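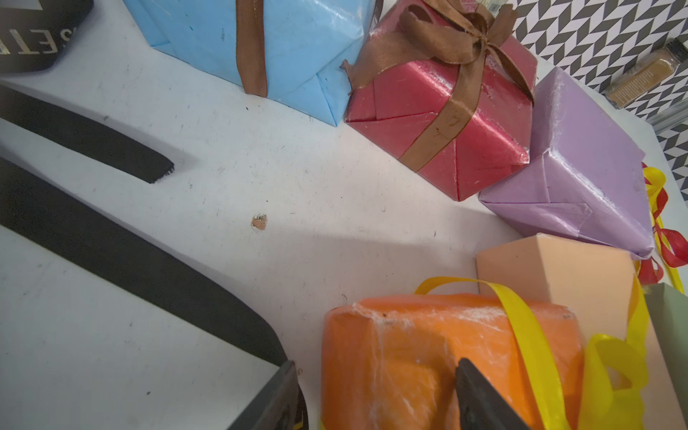

Papier orange, ruban jaune, table blanche.

Forum Maison et savoir-vivre > Cadeaux, fêtes, réceptions
Sujet : Réutiliser le papier cadeau, économie ou grossièreté ?

pli_creux
Message 1
Bonjour à tous. Je pose la question ici parce que chez moi le débat est clos, au sens où plus personne ne m'adresse la parole sur le sujet.
Je garde les papiers cadeau. Tous. Je décolle l'adhésif à la lame, je repasse à fer doux entre deux torchons, je roule sur un tube et je range par couleur. En janvier, je fais le tri, et ce qui est vraiment fichu part tapisser le fond des tiroirs. Ma belle-sœur a déballé cette année un paquet orange brillant et m'a demandé, devant la tablée, si ce n'était pas « celui d'il y a deux ans ». C'était celui d'il y a deux ans. Elle avait d'ailleurs l'air très contente d'avoir raison, ce qui fait un deuxième cadeau.
Ma question : est-ce que ça se fait ? Et question subsidiaire pour les techniciens, comment rattraper les plis blancs sur le papier brillant ? Le fer n'y fait rien.

bolduc78
Message 2
Ça se fait entre gens qui s'aiment. Avec une belle-sœur, c'est une déclaration.
Pour les plis blancs : c'est la couche de couleur qui casse, le papier dessous est blanc, il n'y a rien à repasser. On peut tricher au feutre de la même teinte, en tamponnant. En orange, il faut essayer sur une chute, la plupart tirent sur le rouge en séchant.

Grand-Tétras
Message 3
Pour moi c'est non. Un cadeau emballé dans un papier froissé, c'est un costume taché au coude : on peut m'expliquer tout ce qu'on veut sur la planète, je regarde le coude.
Le papier neuf coûte trois fois rien. Si on a les moyens d'acheter ce qu'il y a dedans, on a les moyens d'acheter ce qu'il y a autour.

pli_creux
Message 4
Trois fois rien, parlons-en. Le rouleau de chez Pukeck est à 2 euros, je vous l'accorde, mais il se déchire aux coins dès qu'on le regarde et on voit le carton au travers. Le bon, celui qui tient, il faut monter à des prix où je commence à me demander si je n'offrirais pas directement le rouleau.

Mme_Ficelle
Message 5
J'ai travaillé longtemps à l'emballage dans un grand magasin, au sous-sol, entre les valises et les toilettes. Je faisais jusqu'à 80 paquets le samedi avant Noël. Alors, dans l'ordre.
Les coins déchirés viennent presque toujours d'un papier tiré trop fort sur une arête vive. On marque le pli à l'ongle avant de rabattre, on ne tend jamais en rabattant. Si la boîte est lourde, une bande de papier de soie sur les arêtes avant d'emballer, et vous n'aurez plus de trou.
Le ruban ne sert pas qu'à faire joli. Il se passe là où le papier est abîmé. J'ai caché des horreurs sous du satin, des clients sont repartis ravis.
Quant à savoir si c'est poli : on m'apportait souvent des papiers déjà servis, à remettre autour d'autre chose. Des gens très bien mis, d'ailleurs. Les plus pingres ne sont pas ceux qu'on croit.

Grand-Tétras
Message 6
« Cacher des horreurs sous du satin », merci, vous plaidez mon dossier mieux que moi.

Mme_Ficelle
Message 7
Cher monsieur, c'est aussi la définition de la haute couture.

oncle.scotch
Message 8
Je débarque avec une question plus terre à terre. Mon ruban de satin ne tient pas. Je fais une boucle magnifique, je pose le paquet, je vais chercher mes chaussures, et à mon retour tout a coulé sur le côté comme un chat qu'on réveille. J'ai du Okau en 30 mm, bord simple. Trop large ? Trop glissant ? Trop moi ?

bolduc78
Message 9
Le satin glisse, c'est sa nature. Deux solutions. Soit un point d'adhésif double face sous le croisement, soit vous faites le nœud à part, monté sur un bout de fil, et vous l'attachez ensuite. La deuxième est plus propre et le nœud resservira.
En 30 mm sur un petit paquet, c'est beaucoup de ruban pour peu de boîte. Descendez en largeur.

Mme_Ficelle
Message 10
Je ne suis pas d'accord avec le double face : ça marque le satin, et au bout d'un mois on a un rectangle gris. Faites un vrai nœud plat au croisement, serré, le doigt d'un tiers posé dessus. Ensuite seulement les boucles. Si vous n'avez pas de tiers, une pince à linge.
Et regardez l'endroit et l'envers. Sur du satin simple face, si vous faites la deuxième boucle sans retourner le ruban dans la main gauche, elle se vrille et vous montre son côté mat. C'est la faute de tout le monde.

oncle.scotch
Message 11
J'ai essayé la pince à linge. Le nœud tient. J'ai aussi emballé la pince à linge, mais on progresse.

bolduc78
Message 12
Un double face de qualité ne marque pas. J'utilise du Tang depuis des années sur du satin blanc, rien à signaler.

Mme_Ficelle
Message 13
Sur du blanc, vous ne voyez pas ce qui reste. Passez-y le doigt en août.

vieux_carton
Message 14
Je m'étonne qu'on arrive au message 14 sans avoir parlé du furoshiki. Un carré de tissu, un nœud, pas d'adhésif, pas de pli blanc, et on le récupère à la fin. Affaire classée.

Grand-Tétras
Message 15
« On le récupère à la fin. » Voilà, on y est. J'offre, puis je tends la main pour qu'on me rende l'emballage. La prochaine étape, c'est la consigne.

vieux_carton
Message 16
On peut aussi l'offrir avec.

Grand-Tétras
Message 17
Alors c'est deux cadeaux, et celui qui préfère le foulard au livre ne sait plus où se mettre. J'ai reçu un furoshiki l'an dernier. Je ne sais toujours pas si j'étais censé le rendre. Il est dans l'entrée, plié, il me juge.

pli_creux
Message 18
Pour revenir au sujet (le mien, accessoirement) : j'ai essayé le feutre sur l'orange. Bolduc78 avait raison pour le rouge. J'ai donc maintenant un papier orange à plis rouges, que je présenterai comme un motif.
Par contre, le ruban jaune en travers de l'endroit déchiré, c'est épatant. Il faut juste accepter que la position du ruban soit décidée par les dégâts. Sur mon dernier paquet il part en diagonale. J'ai entendu « oh, c'est original », ce qui dans ma famille n'est pas un compliment mais se classe juste au-dessus.

lise_au_four
Message 19
Je lis tout depuis le début et je me sens moins seule. Chez nous, ma mère notait au crayon, au dos du papier, les initiales de ceux qui l'avaient déjà reçu, pour ne pas resservir le même à la même personne. Un papier bleu avait fait le tour complet de la famille et il était reparti pour un tour. On avait tous fini par le reconnaître et par se battre pour l'avoir.
Pli_creux, voilà ce qui manque à votre système : un registre.

pli_creux
Message 20
Un registre. Je vais me faire quitter, mais avec méthode.

Grand-Tétras
Message 21
Le papier bleu, d'accord. Ça, je veux bien. Si tout le monde sait et que c'est une tradition, ce n'est plus de l'économie. Ce qui me gêne, c'est le papier recyclé qui se fait passer pour neuf.

bolduc78
Message 22
Donc vous êtes contre les faux papiers.

Grand-Tétras
Message 23
Je me désabonne du fil.

oncle.scotch
Message 24
Une dernière pour la route : quelqu'un a testé les boîtes rigides Gerima, celles avec couvercle, qu'on n'emballe pas du tout ? 29 euros le lot à la jardinerie de ma ville, au rayon où ils mettent ce qui n'est pas du jardin. Je me dis qu'avec un couvercle, même moi je peux m'en sortir.

Mme_Ficelle
Message 25
Bien pour le linge et les bougies. Pour un objet lourd, le fond lâche si on porte la boîte par le couvercle, et tout le monde la porte par le couvercle. Mettez un ruban autour, serré, il retient l'ensemble.

oncle.scotch
Message 26
Donc il faut quand même faire un nœud.

Mme_Ficelle
Message 27
Il faut toujours faire un nœud.

Grand-Tétras
Message 28
Je n'arrive pas à me désabonner, le bouton ne marche pas. Puisque je suis là : pour le furoshiki, je le rends ou pas ?

vieux_carton
Message 29
Vous le rendez avec quelque chose dedans.

Grand-Tétras
Message 30
Il me faudrait donc acheter un cadeau pour me débarrasser d'un emballage. Je vais plutôt déplacer le porte-manteau devant.

pli_creux
Message 31
Je laisse le sujet ouvert jusqu'à mardi, si quelqu'un a une piste pour un feutre orange qui reste orange. La belle-sœur fête son anniversaire et il me reste juste assez de papier pour une boîte à chaussures.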